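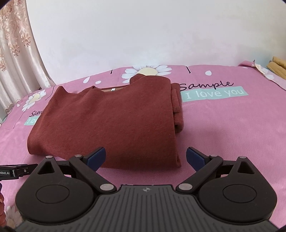
Skesar working group on hand-shown tasks
Minutes of the meeting held on December 1, 2024

Present: the task team, the data team, one observer from Rallance.
Apologies: the arm team.

1. Minutes of the last meeting
Agreed with one change. Under item 3, "sleeves" should read "cuffs".

2. Folding by hand-held gripper
The task team reported on clothes folding. Recording in homes began in August and now stands at 4,000 demonstrations, mostly tops and towels. Thick knitwear is still the weak part of the set. People find it hard to pick up one layer of a sweatshirt without taking the layer under it, and many open and close the fingers several times before they lift.

It was asked whether these extra tries should be cut out. The data team would like to keep them where the garment ends up folded, and mark them. Agreed.

Beds were discussed as a work surface. The cloth gives under the fingers and a sheet can be pinched along with the garment. The task team wants to go on using beds as well as tables, with the household's own sheets, patterned or plain. Agreed.

3. End of a recording
Some people stop as soon as they let go of the garment, others draw back first. From now on the gripper is to be opened wide, moved clear of the stack and held still before the recording is stopped. The instruction sheet will be changed to say so.

4. Remote control
The Jirnton site has tried the same folds with the arms driven from a desk. A sweatshirt takes roughly 4 times as long this way as with the hand-held tool, and operators complain that they cannot feel when the cloth has slipped. The observer asked if the desk work should carry on at all. The view of the meeting was that it should — but only for checking, with 100 folds to be done on the arms and set beside the hand-held ones.

5. Cirillo software
The new version loses the finger width reading if the tool is restarted during a session. Sites are to stay on the old version for now.

Actions
Task team: change the instruction sheet; plan more knitwear.
Data team: add a mark for repeated tries.
Jirnton: carry out the desk folds and send the results.

6. Any other business
Spare finger pads are running low. Jirnton has 2 sets left and will send one over.

Date of next meeting to be confirmed by email.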